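仿真抓取日志:遮挡场景下的位姿估计与预抓取规划

2024-06-23
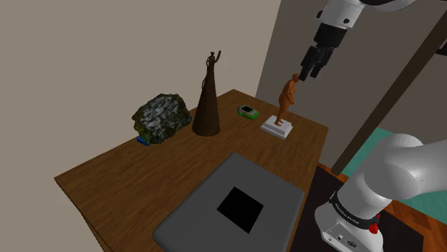
仿真视图,桌面杂物场景,夹爪悬在人像摆件上方。

先写结论,免得Skye又只看第一段就去改默认配置:新的感知前端我不建议合进主分支。至少这周不合。数字好看,但我不信这些数字说的是我们以为它在说的那件事。

背景。Rui一月份把Grukora的规划接口重写了一遍,目标位姿不再从场景文件里直接读,改成由感知模块给。理由我同意,直接读真值等于作弊,拿到Ramalho那边的真机上一定露馅。问题是感知模块现在用的深度图也是渲染出来的,没有噪声,没有飞点,边缘干净得像刀切的。换句话说,作弊从一个地方挪到了另一个地方,还多了一层代码。

今天跑的场景:石头、深棕色圆锥形雕塑、绿白色小玩具、带白色方形底座的人像,还有一块蓝色的东西压在石头前角底下,只露一点边。前景是灰色方垫,中间一块黑方块。抓取目标设成人像。

一共跑了233次,每次只改随机种子(影响规划器采样和目标的初始偏航角),物体大致位置不动。规划报成功的有182次,剩下51次失败。Albertina的汇总脚本把失败全归到“无可行解”一类,这个分类没有用。我把日志拉出来重新分了一遍:

40次:感知给出的包围盒把人像和底座合成一个,抓取点落在底座边缘,逆解能解,但手指开口不够,碰撞检查拒绝。
6次:规划超时。都是绕圆锥那一侧的路径,采样器在锥尖附近反复撞。
其余5次:没看懂。日志里目标位姿正常,碰撞检查正常,最后一步返回空轨迹,没有错误码。

40次那一类最让我不舒服。人像和底座在几何上本来就是一体的,分割模块合在一起没有错,错的是下游默认“包围盒中心就是抓取点”。这个假设在方块、罐头上成立,在上细下宽的东西上不成立。Rui说加一个“优先取上半部分”的规则就好。我试了,40次里大部分确实过了,可是同一条规则放到石头上,抓取点会跑到石头顶面的一个凸起上,宽度估计完全是错的。一条规则修一个物体,那我们不如给每个物体写死一个抓取点,还省得跑推理。

再说“成功”的182次。这里的成功指规划器返回了轨迹且全程无碰撞,没有合指,没有抬起,接触参数根本没参与。昨天周报里Carla写的是“抓取成功率”,我已经请她改成“预抓取规划成功率”。这两个词差得很远。人像这种直立细长的东西,手指合上时稍微偏一点,会不会先把它推倒?没有测,不知道。

蓝色那块东西单独说一句。前端给它的置信度不低,位姿却每次都不一样,换一个种子能转小半圈。露出来那么一点点,任何方法估出来的朝向我都不信,我希望它老老实实报一个很大的不确定度。现在的输出结构里根本没有这个字段,只有一个置信度标量,而且这个标量说的是类别,跟位姿没关系。Zulmira认为可以用多次推理的方差近似。可以试,但要先确认推理里真有随机性,别最后量出来的是我们自己加的种子扰动。

下午做的对照:

1. 把感知关掉,读真值位姿,抓取点仍然用包围盒中心。底座那一类失败几乎原样出现。说明这一类跟感知没有关系,之前开会时算在分割头上是冤枉它了。
2. 感知打开,给深度图加高斯噪声,幅度参考Grulow相机在真机上录的静态数据。包围盒开始抖,人像偶尔被切成两段,上半截当成独立物体。有意思的是这时规划成功率反而上升,因为上半截的中心恰好是个好抓的位置。这是错误的原因得到了对的结果,千万不要拿这个数去汇报。
3. 把圆锥从碰撞场景里删掉,超时全部消失。意料之中。圆锥的碰撞体用的是凸包,顶上那个举着一只手的小人被包成一个胖尖,占掉不少本来能走的空间。换成凸分解应该会好,明天试,顺便看规划时间涨多少。

对照2只跑了很少几次,噪声也只有高斯一种,没有模拟边缘飞点,不能当依据,只能当提醒。

关于那5次空轨迹,我怀疑是时间参数化那一步:路径两个相邻点重合,间隔算成零,后处理把整条丢了。还没有证据。Rui觉得是线程问题。我对“线程问题”这种解释一向不太买账,除非有人能稳定复现。种子已经存下来,单线程重跑一遍就能排除一种可能。

(晚上补)单线程重跑了。5次里有3次照样返回空轨迹,另外2次通过。所以我们俩大概各对一半,或者都错。那3次打印了中间路径,其中一次确实有重合点,另外两次没有。先不下结论。

和Skye讨论过要不要把场景换得再乱一些,拿去给Urkutville那边的人演示。我反对。现在这个场景里的失败还没解释完,换新场景只会得到一批新的、同样没解释的失败。她的意思是演示日期已经定了。那就演示读真值的版本,并且在幻灯片上写清楚读的是真值。她说会考虑。

待办:
改汇总脚本,失败原因至少拆成感知、抓取点生成、逆解、碰撞、超时、后处理。(Albertina)
后处理丢轨迹时必须报错,不许静默返回空。(Rui,已经答应,我会去看提交)
抓取点生成从感知模块里拆出来,单独写测试,用真值位姿测。(我)
圆锥换凸分解碰撞体,记录规划时间。(我)
位姿输出加协方差字段,先填占位值也行,但占位值要大得让人一眼看出是占位。(Zulmira)
加上合指和抬起两步再谈成功率。没人认领,先挂着。

另外,夹爪悬停高度是配置里写死的,从目标包围盒顶面往上加一个常数。包围盒一抖,悬停点跟着抖。今天没有因此失败,但加噪声那组里能看出末端位置飘得厉害。记一笔,回头查这个常数是谁定的,提交记录里只写了“调参”。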